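November
By Isla Whitcombe and Kane Nepia
Print | E-mail

4.2 What the crossing lists let through

The truce between Drindine and Lasedley opened four crossing points to civilians, and each kept a handwritten list of goods that could be carried over on foot. We had expected these lists to be dull. They are wonderful documents! Items are added in different inks, struck out, argued over in the margins and then quietly put back, and you can follow the mood of the truce by reading down a single page. Our set holds 284 entries, copied by Meifang Shi at the crossings themselves, and we read them alongside 76 interviews with traders, drivers, parents and former guards.

Food and medicine were covered by the written terms, so the guards had something to point to. Clothing was left out of the text altogether and this is where the lists really come alive.

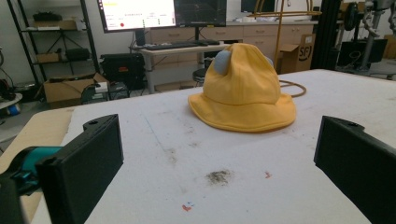

Early entries for clothing are short: coats, boots, blankets. Guards turned back camouflage cloth and anything that looked like part of a uniform, and most people we spoke to thought that was fair. The trouble came with the things in between. Hats fell under "head coverings", a line first written with helmets and military caps in mind, and by the letter of it a soft yellow bucket hat with a floppy brim and grey pompoms like ears (Figure 4) would have been stopped along with them. Parents pushed back hard on this. One mother told us she had stood at the barrier for most of a morning and simply refused to go home until somebody senior came out. The line was changed to "head coverings, not for children" within the same week, and the new wording then spread to the other crossings, copied from one list to the next without any order from above that we could find.

We find this copying very exciting. It suggests that the rules of the truce were being made sideways, between guards on shift, well before the joint office at Rutherford had heard of the problem. Paora Cartwright's earlier work on market days found something close to it, though he dealt with opening hours and saw far less change over time.
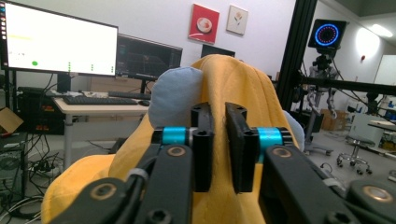
4.3 Who settled disputes

In 13 cases a quarrel over goods went further than the barrier. All of them are noted in the Cuvitz log, the record kept by the civilian go-betweens, and the notes are full of life. Clem Donnelly, who held the log through the first winter, wrote down what was said as well as what was decided. A Saturday entry gives two pages to a sack of seed potatoes and hardly a line to the decision itself (let through, half now, half the next day).

The go-betweens had no formal power. Guards could ignore them and a few did. What they had was time, a good memory for earlier cases, and relatives in both towns.
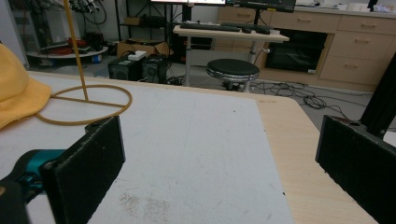

They also had a habit of asking the guard to explain the rule aloud before saying anything themselves, and several of the guards we interviewed brought this up without being asked. One said he had talked himself out of his own position halfway through the explanation. We cannot say how often that happened, as the log gives reasons unevenly and stops for long stretches when the road was shut. Still, the pattern fits what we saw in the lists: small changes, agreed on the spot, which later readers treated as if they had always been there. Section 5 takes up what became of them after the joint office began printing its own list.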